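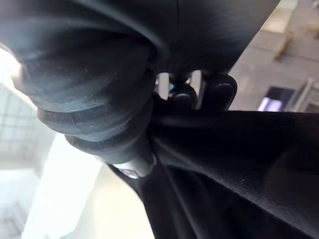

Zuweira Bonsu writes that her league shirts still smell of lane oil after a full wash, and that adding more detergent has made them stiff. The extra detergent is the likely cause of the stiffness. Cut the dose to half a capful and work through the steps below.

Print this page | E-mail this page

Care of bowling shirts and towels

1. Sort. Wash microfiber ball towels by themselves. Lint from cotton stays in the pile and reduces pickup.

2. Pretreat. Put one drop of plain dish soap on each oil mark, rub with a fingertip and wait 52 minutes. Check the mark under a strong light before washing.

3. Wash. Turn shirts inside out. Use warm water and no fabric softener, which coats polyester and holds odor. Shirts with glued numbers go in cold.

4. Dry. Hang shirts from the hem. If a dryer must be used, select low heat and remove them slightly damp.
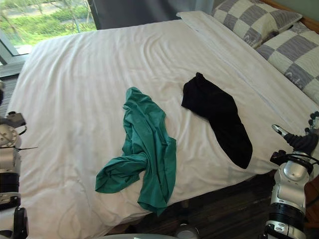 Care of shoes and bags

1. Brush slide soles with a dry wire brush, heel to toe. Do not wet them.

2. Empty the bag after each session and leave it open overnight.

3. Wipe the bag lining with white vinegar diluted one to four. Sena Mahama uses one to six on lined leather.

Contact: Maltlow Bowling Club, 214 Erton Road, Wumthorpe | Copyright March 2018 | Back to top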